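# Two arms at the packing table

Trerura packs sample kits for tea and spice sellers at its Dorgate site. Since July one of the packing tables has been worked by a two-armed robot, with a person close by. The pictures on this page are of the work at that table. The notes are from Octavian Dobre, who runs the shift, and from Sang Văn, who packed by hand for years and now trains the robot.

The job is simple to describe. A canister goes into a clear container, the container gets closed and labeled, and the kit moves on to shipping. A good day is 1000 kits across the whole room. The robot's share of that is 200, which is less than a person does, and management knew that when they ordered it.
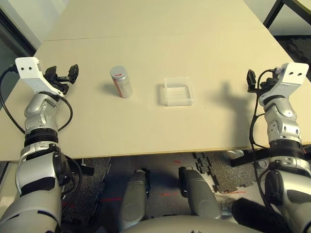 What changed first was the rota. Packers used to stand at one table for the full 8 hours. Now they switch every 2 hours between hand packing, labeling, checking and the robot table. Most people like the switching. A few don't, mainly the fast ones, who had their own tables set up the way they wanted and have had to give that up.

Sang's job changed the most. She used to be paid by grade as a packer and is now on the technician grade, after a course at the Vương training center. She teaches the robot new items, writes down what it drops or misses, and decides when it is ready to run a batch. Her hands are in better shape than they were. She misses the talk at the long table.

"I say to people, come and try to teach it your own job," she says. "You find out how much you do without thinking."

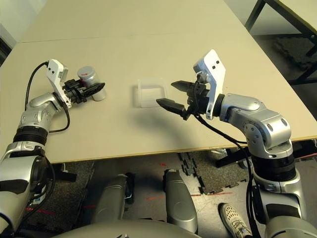

*Left gripper closed on the cup, right gripper open and facing the clear container.*

No one at Dorgate has lost a job over the robot so far. Two packers who left last fall were not replaced, and people noticed. Octavian has raised it with the head office at Grultthorpe and was told that staffing will be looked at again in July. He put that answer up on the notice board in full.

Other things people on the shift have asked for:

- a proper break when the robot is stopped, instead of being sent to fill in elsewhere
- training open to everyone, with the same grade at the end of it
- drop and error notes kept for the robot only and not used to compare people

The first has been agreed. The second starts with the next course at Vương, and names can be given to Octavian or Sang. The third is still being discussed.

Page updated March 6, 2026.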